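Home | Datasets | Notes | Contact

Print this page | E-mail this page

# Clonby Hand Histories: data card

Maintainer: Kristine Dizon
Last revised: August 6, 2020

Read this before you download anything. Most of the complaints I get come from people who trained a poker model on these files, got a wonderful win rate, and then wrote to tell me they had beaten the game. They had beaten a spreadsheet.

## What is in it

Clonby is a set of 2574 no-limit hold'em hands, all cash play, all six-handed or shorter. The hands were played on a small site called Jatitz, which has since closed its tables, and were saved by the players' own client software as plain text. I cleaned them up and converted them to one JSON record per hand.

Each record has:

- `hand_id` — a new number, assigned by me
- `seats` — a list of seats with starting stacks, in big blinds
- `button` — seat number of the dealer button
- `actions` — every bet, call, raise, check and fold, in order
- `board` — community cards, if any were dealt
- `shown` — hole cards, but only where the client wrote them down
- `pot` — final pot before rake

There is no `rake` field. The site changed its rake table at least once and the client did not log it, so any profit figure you work out from this set is before rake. At small stakes that can be the whole difference between a winner and a loser. I have seen three papers skip over this, and a sales page for a coaching program that skipped over it with great confidence.

## What the hole cards can and can't tell you

Hole cards are known for 982 hands. That sounds decent until you ask which hands. They are the ones that reached a showdown, plus the ones where somebody chose to show. People who choose to show a bluff are not a fair sample of people who bluff. If you fit a bluffing frequency to `shown`, you have measured how often people like showing off.

I don't correct for this. Two people have sent me weighting schemes that claim to. One gave different answers depending on the sort order of the file, and the other needed the hidden cards as an input.
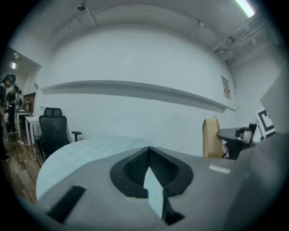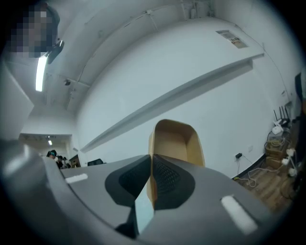 ## Files

```
clonby/
 hands.jsonl
 hands_shown.jsonl
 schema.json
 convert.py
 CHANGES
```

`hands_shown.jsonl` is a subset of `hands.jsonl`. Please don't join the two and report the total as your sample size. It has been done.

`convert.py` reads the raw Jatitz text format. I left it in so you can check my work, and I'd like it if someone did. It handles side pots with up to three all-in players. Beyond that it prints a warning and drops the hand, so very large multiway pots are missing from the set. They would have been rare anyway, but I can't say how rare.

## Names and privacy

Screen names are gone. Each player gets a fresh label in every hand, so you can't follow anyone from one hand to the next. This rules out opponent modeling, and yes, I know that is what you wanted to do. A screen name plus a betting pattern is easy to match against old leaderboards, and the players agreed to share hands, not to be looked up.

## Splits

There is no official train and test split. An earlier version had one, and it leaked — consecutive hands from the same table landed on both sides, with the same players and nearly the same stacks. Results from that version should be treated as too good. If you make your own split, you will run into the same problem, and the shuffled `hand_id` values won't help you avoid it. I don't have a clean answer.

## About the Sodia results

The Sodia bot is often quoted as "validated on Clonby." I have read the write-up. The bot was scored on how often it picked the same action as the human player in the record. Agreeing with small-stakes players on a closed site is a strange thing to brag about. The baseline that always folds before the flop did better than I expected on the same measure, and it was left out of the table.

I asked for the code in December and I'm still waiting.

## Reasonable uses

- Testing a hand history parser
- Checking pot and side pot math
- Teaching people what a messy log looks like

Anything about long-run profit is out of reach. The swings in this game are huge next to the size of the set, and a confidence interval drawn honestly will cover zero for nearly every strategy you try.

## Known problems

1. A few straddled hands are logged as raises.
2. Stacks were rounded by the client in some older hands.
3. Time-outs and deliberate folds look the same.

Report others by e-mail, with the `hand_id`. Screenshots of a tracker program are no use to me.

## Related items

- Major: tournament payout tables
- Clonby CHANGES file
- Notes on the Jatitz text format
- Why I stopped publishing win rates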